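4.2 Collecting bowl-handling demonstrations with the Nolier kit

We were keen to try the Nolier hand-held kit on crockery, and bowls were the obvious place to start. They are round, shiny and awkward to hold by anything but the rim, and every household owns a mixed set of them. The kit lets a person do the task directly, one gripper in each hand, while the camera on the tool records from close to the fingers. There is no arm to program and very little to set up, and our operators were working at a comfortable pace on their first Sunday session.

We recorded 800 demonstrations in 33 homes, most of them in the Kondodgate district. Each lasted no more than 60 seconds. Operators were asked to gather, stack or spread out the bowls they found on the table and were free to choose the order. We left tablecloths in place. A patterned cloth makes it harder to find the edge of a pale bowl, and we wanted the Salia policy to meet that difficulty early on.

The rim grasp was by far the most useful one. One jaw goes inside the bowl and the other stays outside, so the wall of the bowl sits between the two pads (Figure 7). The second gripper can then steady the far side. What pleased us most was how quickly people found this grasp for themselves; we had written half a page of instructions for it and dropped them before the second home.
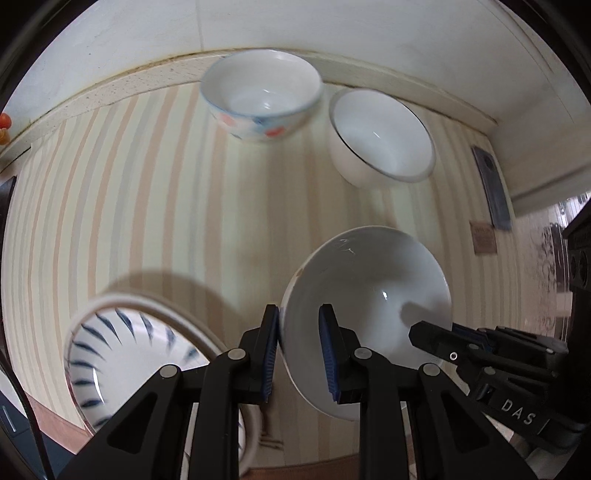
Figure 7. Two-handed work on a large white bowl, with its left rim between the tips of the near gripper. A shallow patterned bowl lies partly behind the left jaw.

Trained on the full set, the policy completed 88 per cent of the single-bowl trials, a lovely result for a task with so many reflections in it. Stacking was weaker. Most failures came when the upper bowl was let go slightly too early and settled at an angle, and the Henríquez baseline showed the same fault under our protocol. We think the wide view helps a good deal, as both grippers can stay in sight during the grasp, though the strong bending of straight lines towards the sides has to be dealt with in training. Section 4.3 looks at this in more detail.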